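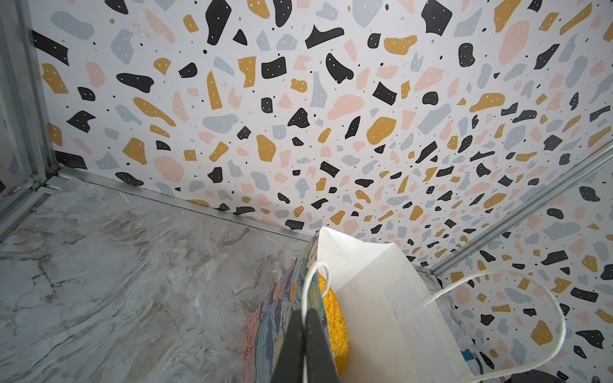 Que para qué estudiar bolsas si al final todas se rompen por el asa, nos dijo Gethin en la primera puesta en común. Pues de ahí salió el tema. El resto del grupo quería cajas.

Informe de proyecto, asignatura de Envases y Embalajes
Grupo Pritine. Entrega de febrero, versión corregida (faltaba la parte de asas)

1. De qué va
Bolsas de compra reutilizadas. Cuánto aguantan en casa, dónde se guardan, qué falla primero. Nos centramos en dos tipos: la blanca de papel con asa de cordón y la estampada, tipo pinceladas de colores. Las dos se suelen guardar de pie, una pegada a la otra, y el asa de cordón se queda levantada, así que es por donde se agarra siempre.

2. Material
39 bolsas en total, casi todas recogidas en la tienda Allasix y en casa de familiares. 8 las apartamos sin usar para comparar. Presupuesto: cero, menos las fotocopias.

3. Cómo lo hicimos
Cada bolsa se carga, se levanta por el asa, se deja en el suelo y vuelta a empezar. Peso de prueba 2.000 gramos (arroz y un libro). Se apunta el levantamiento en el que aparece el primer daño, aunque sea pequeño. Al principio no anotábamos los daños pequeños y hubo que repetir una tarde entera.
Suma de levantamientos de todo el grupo: 3.644. Las hojas están en el anexo, perdón por la letra.

4. Resultados
Asas de cordón: el cordón en sí no falla casi nunca. Falla el papel donde entra el cordón, se abre el agujero y luego se rasga hacia arriba.
Boca de la bolsa: se va doblando hacia fuera con el uso. No afecta a la carga pero al guardarlas juntas se enganchan unas con otras.
Esquinas: se marcan mucho si se arrastra en vez de levantar.
Estampado: la gente guarda más las bonitas. No lo medimos, lo decian todos en las entrevistas.

5. Problemas
Cogíamos el asa cada uno a su manera, unos con toda la mano y otros con dos dedos. Con dos dedos el cordón tira más de un lado. Debimos fijarlo desde el pricipio.
Tampoco separamos bolsas con refuerzo y sin refuerzo. Fallo gordo.

6. Lo que falta
Comparar con el método del manual de Griltthorpe, que usa carga colgada y no levantamientos. Probar con papel húmedo. Pasar las hojas a limpio antes de la defensa.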